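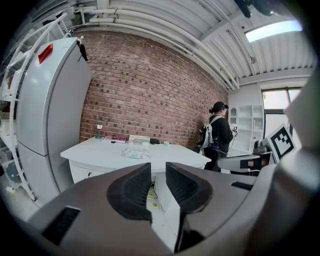 Fig. 1 Grey hand-held gripper, ribbed finger pads.

Email newsletters for small sites – notes, session 3
Handout by Karine Grewal

Carrying on from landing pages. Bring your own sign-up form next time, printed or on your phone.

Why email at all
Social reach is rented. A list you can export and take with you. Catden (the pottery blog we looked at) lost most of its traffic when one platform changed its feed – the list kept going.

Getting sign-ups
One form, one field. Name is optional, leave it off if you don't use it.
Say what people get and how often. "Recipes, twice a month" beats "Stay in touch".
Put the form at the end of your best post as well as the sidebar. Hardly anyone reads sidebars on a phone.
Freebie? Fine, but keep it on topic. Checklist, map, colour chart. A prize draw fills the list with people who only wanted the prize.

Welcome email
Goes out straight away. Short. Links to 2 older posts and asks one question they can reply to. Encarnación Montes does this on the Paredes walking blog, and she gets a good share of her post ideas from the replys.

Subject lines
Under 6 words if you can manage it. Write the subject last.
No ALL CAPS, no fake "Re:".
Split testing – not worth it under 100 subscribers, the numbers jump around too much.

What to watch
Open rate: unreliable, some mail apps load the images on their own.
Clicks: better.
Replies: best for a small list. Keep a tally.
Unsubscribes: every send loses a few, leave them be.

Consent
Keep a record of when and where each person signed up. Unsubscribe link in every email, and it has to work. Don't add people from your your own address book without asking.

To do before the October class
Rewrite your form wording. Draft the welcome email, 100 words max. Read the Catis and Hitulska sign-up pages and note which one you'd join and why.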